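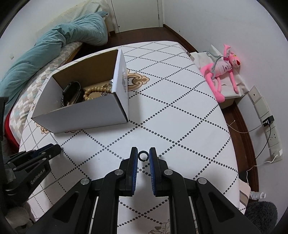
My Replacement Is Still Learning to Pick Up a Bracelet

October 10, 2020

For nearly 700 shifts I sorted secondhand jewelry at Wimham, and in all that time no one asked me how I did it. Watches went in one tray, chains in another, anything with beads in a third, and the tangled stuff went to whoever had annoyed the shift lead that week. It was called unskilled work. I know this from the pay stub.

Then in March the company bought into a system called Skamance, and I became an expert.

The arrangement is simple enough. Before a robot can sort jewelry, it needs to see a great deal of jewelry being sorted, preferably by something shaped like the robot. So a bunch of us were handed grippers, two fingers each with ridged blue pads, and sent home to pick things up. A box on a round table with a tablecloth on it, the bed a step behind, a stuffed toy looking on from the side: that is the shop floor now. Inside the box are a watch, a silver chain, some bracelets. Pick up, put down, start over.

I want to be fair to the gripper. It does what it is told, which puts it ahead of several people I trained. But you learn a lot about your own hands when they are taken away from you. A watch is easy. It has a body and you can get a finger on either side of it. A chain is a liquid that somebody has talked into being silver. You lift one end and the other end stays where it was, hooked on the bracelet next door, and now you have lifted a bracelet. With fingers I would give the whole thing a small shake and a roll of the thumb. There is no thumb on this thing, and I have never missed a body part so much.

The term for what we do is "demonstration." My target is 100 good ones a shift. A good one is smooth, with no fumbling, and it took me weeks to get there, which means that I have spent part of this year practicing to be a better machine so that a machine can practice being me. I try not to think about that sentence before lunch.

People ask whether I feel like a fool, training the thing that will take my job. It's a reasonable question and they always ask it in the same voice, the one you'd use at a hospital bed. My answer is that I trained plenty of people at Wimham who took jobs I wanted, and they didn't send me home with equipment. What bothers me is smaller and has more to do with money.

When I sorted, I was paid for the shift, and when the shift was over the sorting was done. When I demonstrate, I am paid for the shift and the sorting goes on. A firm called Romulov, who run the data side, told us in a cheerful newsletter that our group had turned in 3315 approved demonstrations in one stretch. There was a picture of a cake. Those demonstrations will be used for years, in warehouses I will never see, under lights I will never complain about. We got the cake, or anyway the picture.

I am not asking for a statue. I would like a small cut, the kind a songwriter gets when the tune is played in a supermarket. If the way I free a chain from a beaded bracelet is worth recording, it is worth something each time it gets used. Management says this would be complicated. They have a machine that can almost pick up a necklace, so I have faith in them with a spreadsheet.

The other change is the company. On the old floor there were six of us at a bench, and we talked all day, mostly rubbish. I could tell you whose kid had lost a tooth and who was not speaking to whom over a borrowed ladder. Now I get a weekly call run by somebody from Surdu, the contractor that collects the hours, and we go around and say whether our batteries are holding up. Mine are fine, thanks.

Some of it I like, and I had better admit it. My back is better. I don't miss the bus. The bench had no windows and my kitchen has one. On a good day the fingers close on a clasp on the first try and I feel a bit of pride that I never once felt in the old job, where doing it right was simply the absence of a complaint.

So keep the robots coming. Just put our names on the payroll for as long as they keep moving like us, and let somebody else have a go at the tangled box on Fridays or whenever it is the mood takes the shift lead. She got a gripper too.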